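Re: [endurance-tech] Pad wear and front brake feel, Groma six-hour
From: Trevor Arsenault
To: endurance-tech

Triin Lapiņa wrote:

> We finished the September round at Groma with the lever coming back to
> the bar in the last stint. Same calipers and same pads as last year,
> new master cylinder, fresh fluid the night before. The pads were well
> above the backing plate when we pulled them, so I do not think it was
> simple wear. Our third rider said it got worse after Urbonaitė corner
> and then came back a little on the long straight. Pumping the lever
> twice brought it up every time.
>
> Two questions. Is this boiling fluid or is it pad knock-back? And is
> anyone changing pads at a stop, or do you all run one set to the flag?
>
> Triin

Triin,

From what you describe I would look at knock-back first. Fluid that has boiled gives a soft lever that stays soft until the caliper cools, and one pump does not do much for it because you are squeezing vapor. A long lever that comes up firm on the second pull means the pistons were too far from the disc and you have just moved them back. The fact that it got worse after one particular corner points the same way. Urbonaitė has the ripple strip on the exit, and if your riders are using it the wheel is being shaken sideways just before they need the brake.

The partial recovery on the straight does not fit so well. Cooling would explain it, so you may have some of both. I would not rule out fluid until you have checked the things below.

1. Front wheel bearings. Put the bike on the stand, hold the wheel top and bottom, and feel for play. Then do it again with the wheel still hot from a session. We had a set that felt fine cold and had clear play hot.

2. Disc buttons. Floating discs need some side float, but when the buttons wear the disc can lean over in a corner and push the pistons back. Compare left to right. If one side rattles and the other does not, change the set.

3. Axle and pinch bolts. Tighten the axle, bounce the fork several times with the pinch bolts loose, then tighten the pinch bolts. If your quick-change axle has captive spacers, look for wear marks on the faces. After a wheel change in a hurry it is easy to end up with one fork leg pulled in, and then the disc does not run in the middle of the caliper.

4. Piston seals. The seal is what sets the gap when you let go of the lever. An old seal that has gone hard will pull the piston back too far. You say the calipers are the same as last year. Were the seals changed over the winter? If not, I would do that before anything else on this list, as they cost little.

5. Master cylinder. A new one with a different bore or a different lever ratio will move less fluid for the same pull. Last year's setup may have had the same amount of knock-back and enough stroke in hand to hide it. Post the bore size of both if you have them. 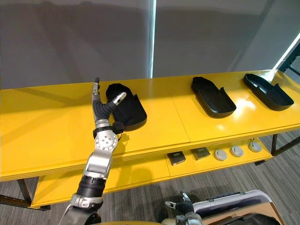

Robot hand at the yellow table, black trays in a row at the back

On the second question, we have done it both ways with the Gorus. Last year we ran one set of pads to the flag and the last stint was slow, mostly because the rider did not trust the lever. This year we changed pads at the second stop. The change itself is not hard if the pins are clean and the new pads are already bedded in. The trouble is the piston position. With worn pads the pistons sit well out, and pushing them back in sends fluid up to the reservoir. If the reservoir has been topped up during practice it will overflow onto the fairing, and the inspector will not like that.

So leave the reservoir low at the start and do not top it up. Push the pistons back with a flat plastic wedge between the old pads before taking them out, so you are never pressing on a bare piston. Fit the new pads, put in the pins, and have one person pump the lever until it is hard while the bike is still on the stand. That last step has to be somebody's job by name. Ours belongs to Aušra Luik and she does nothing else at that stop except hold up a hand when the lever is firm.
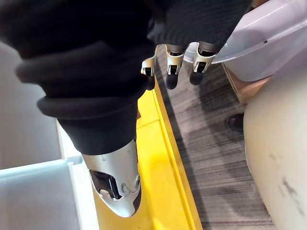
Kalliopi Ivanov asked me off list whether the Clarnilov pads need a different bedding routine. We treat them the same as the others: a few light stops from medium speed, a few harder ones, then one lap without touching the brake if traffic allows. Mark each pad on the back with its position and put them back in the same place. A pad bedded on the left disc does not sit flat on the right one.

For fluid, we bleed the evening before and again after warm-up. Buy small bottles. An opened bottle that has been in the truck since spring is not worth saving.

If you want to settle the boiling question, put temperature strips on the calipers, on the side away from the disc, and read them after each stint. Write the figure down with the rider's name and the fuel load. If the highest reading is under 200 C I would stop thinking about the fluid and go back to the bearings and the buttons.

One more thing to ask your riders is whether they are tapping the lever with one finger before the braking zone. It hides knock-back very well. If the first two riders do it out of habit and the third does not, that alone would account for only one of them complaining.

Sarmīte Toom has the torque figures for the caliper bolts on your model and can send them if you write to her directly. Mine are for the older forks.

Trevor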